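Workshop notebook, Terbridge bench
3 July 2018
Tamara Melnychuk

Jar lids again. The Endport shop is sending back its old storage jars for a wash and a check before they go out to the refill counter, and the lids are the slow part. The jars either have a crack or they don't. Lids take more looking.

The shop's own stock sheet says 1000 lids went out originally. We have 957 in the crates as of this morning. I'm not chasing the difference. Endport thinks a lot of them went home with customers and I expect that's right.

Set up on the side bench with the gray-blue cloth over it. I tried the white cloth first and the lamp bounced off it so hard I could hardly look at it for more than a few minutes. The darker cloth is easier. It doesn't lie completely flat and I gave up trying to iron it. Doesn't matter for lids.

Routine for each one:

Turn it open side up. Look into the recess with the lamp off to one side, then turn the lid a quarter and look again. The glare on the shiny ones hides whatever is under it, so one look is never enough. Run a thumbnail over any mark. If the nail slides over, it's a scuff and the lid passes. If the nail drops in, put it in the gray tub and I'll go through those at the end. Then run a finger all the way around the rim, top edge first, then the outside. Feel for nicks. A nick on the top edge means reject, whatever the rest looks like.

The green ones are the worst for showing marks on the inside. Pale streaks on a strong color, so they look rougher than they are. I was rejecting too many at first. Went back through that pile before lunch and moved most of it over to pass.
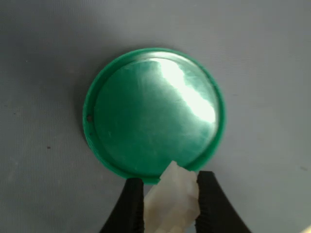 Tamara Melnychuk

Fine scratches across the inner face like these are a pass. They come from brushing, I think, or from lids being stacked one inside another and rubbing in the crate. I'd like to stop both. Soft sponge only from now on, please, and put the stiff brushes back under the sink where they belong. For packing, a sheet of paper between layers would do it. Kadlec has offcuts we can have if somebody drives over.

Washing: warm water, a little of the Dendura soap, up to 2 minutes in the basin and then out. Longer than that and the labels from the other crate start coming apart in the water and the bits stick to everything. I've moved the labeled jars to a separate basin but the habit is worth keeping. Rinse, shake, stand on edge in the rack. Don't lay them open side up to dry, they hold a puddle and leave a ring of scale.

Grip ridges on the outside need a toothbrush if there's flour or sugar packed in. Outside only. Keep it off the inner face.

Liners are a different job. Some of the white lids came with a card liner and those get pulled and thrown out, no exceptions. New liners are on order and won't be here until September, so the white lids wait on the top shelf, dry, in the crate marked with blue tape.

Still to do: the last 2 crates, the gray tub, and a fit test on one lid from each color. Fit test is water to the shoulder, lid on hand tight, upside down on a paper towel while you go and do something else. Write the result on the towel and leave it by the jar.

Lamp needs a new bulb soon. It flickered twice this afternoon.

Comments

Picked up the offcuts from Kadlec, they're under the bench. Mostly brown paper, a few sheets of white.

Is a tiny nick on the outside of the rim a reject too? I have a handful like that in amber.

Outside is fine if it doesn't reach the top edge. Sand it if it's sharp. TM

Brushes are back under the sink. Sorry, that was me.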